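試合後のユニフォームの洗い方と保管の手順

ケヌドホルム・フットボールクラブ 用具係
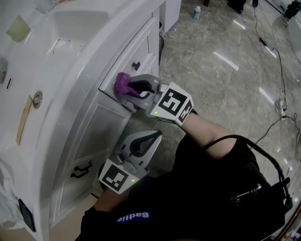

洗面台とスポンジ

本ページは、当クラブのジュニアおよび一般チームに所属する選手ならびに保護者の皆様に向けて、貸与ユニフォームの洗濯と保管の方法をまとめたものです。対象は公式戦用のシャツ、パンツおよびストッキングです。練習着については各自の判断で取り扱ってください。

1 帰宅後の準備
試合が終わりましたら、ユニフォームを当日中にバッグから取り出してください。汗を含んだまま一晩置くと、においが残るほか、背番号の圧着部分が傷むことがあります。シャツとパンツは裏返し、ストッキングは丸まった部分を伸ばします。すね当てを留めたテープの切れ端が残っている場合は、洗う前に取り除きます。

2 泥汚れの予洗い
グラカム競技場の土のグラウンドで試合を行った場合は、必ず予洗いを行ってください。湿った泥をこすると繊維の奥に入り込むため、まず陰干しで乾かし、屋外で軽くはたきます。
次に、洗面器にぬるま湯を張り、固形石けんを汚れた部分に塗って、やわらかいスポンジまたは指の腹で押すように洗います。硬いブラシは使用しないでください。膝や腰のまわりの汚れが落ちにくいときは、石けんを塗ったまま20分置き、すすいでから同じ作業をもう一度行います。
芝の緑色の汚れには、液体の中性洗剤を原液のまま少量つけ、裏側に白い布を当てて上から軽くたたきます。塩素系漂白剤は、クラブの紺色を変色させますので使用できません。

3 洗濯機での洗い
シャツは一枚ずつ洗濯ネットに入れ、弱水流の設定で洗います。水温は30度以下としてください。柔軟剤は生地の吸汗性を下げるため、使用をお控えください。初めて洗うビブスは色が移るおそれがありますので、別に洗います。
脱水は短時間で十分です。終了後は洗濯機の中に放置せず、速やかに取り出してください。

4 乾燥
風通しのよい日陰につり干しします。乾燥機は番号および胸のスポンサー名「シクダー」の剥離の原因となりますので、使用を禁止します。ストッキングは履き口を上にして干すと、ゴムの伸びを抑えられます。

5 アイロンと補修
原則としてアイロンは不要です。しわが目立つ場合に限り、当て布をして低温でかけ、番号の部分は避けてください。
番号の端が浮いてきたときは、市販の接着剤で留めず、用具係までお持ちください。昨季はこの方法で修理できなくなったシャツが複数ありました。ほつれの補修も用具係で受け付けています。

6 保管と返却
完全に乾いたことを確認したうえで、番号を折らないようにたたみ、通気性のある袋に入れて保管します。ビニール袋での長期保管はかびの原因になります。
貸与品は5月の最終戦の後に、シャツ、パンツ、ストッキングをそろえてトリナム会館の受付へ返却してください。受付は21時に終了します。袋の表には、選手名と背番号を記入してください。サイズの変更を希望される場合は、返却時に所定の用紙でお申し出ください。

なお、紛失または著しい破損があった場合は、次の試合を待たずにご連絡をお願いいたします。予備のシャツには限りがあり、サイズによってはご用意できないことがあります。

問い合わせ先
用具担当 イーヴィー・ケトル
練習日の受付窓口にて承ります。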